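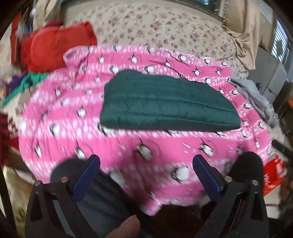
November 1, 2018

Ran the numbers again after supper. We have 2617 grasps in the set now, and 721 of them involve something quilted, so I have become a minor authority on padding. My mother asked on the phone what I do at work. I said I pick up bedding with a claw and write down how it went. She asked if the job came with dental.

The puffy stuff still wrecks the model. Flat cloth it handles fine: find a wrinkle, close on the wrinkle, lift. Give it anything green and stuffed and it goes for the seam every time, as if the seam were a handle. Ziad thinks the network learned "dark line equals edge of object" back in August, when half of what we fed it was dish towels with borders. I think he's right, and I told him I'd need to see a plot first, because I'm petty before coffee.

So the rule this week is pads in the middle. Come in from the front, straddle one of the fat sections, squeeze until the blue pads sink in, and only then think about going up. I keep the penguin blanket underneath because the segmentation finds penguins very interesting and I want it to get over them. 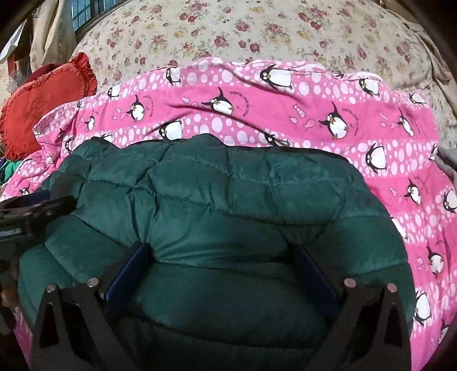 Agnese wants every approach done at 3 speeds. I have two, slow and sorry. She read my notes from the Cikard runs and wrote "what is 'sort of firm'?" in the margin, and fair enough. We have no force reading on the hand tool, so firmness is whatever my thumb believes that day. She suggests estimating it from how far the cloth bulges on either side of the fingers. Annoyingly good idea. I'd been planning to propose a sensor and a budget.

Held-out test on the new split: 44 percent on padded items. Herrera's paper does better, but they fold everything first with the care of a hotel maid, and I'm entering that as my official rebuttal.

Tomorrow: relabel the seam failures, answer the Gorkby people, find out who renamed the Pukero folder "final_b". I have a bad feeling it was me.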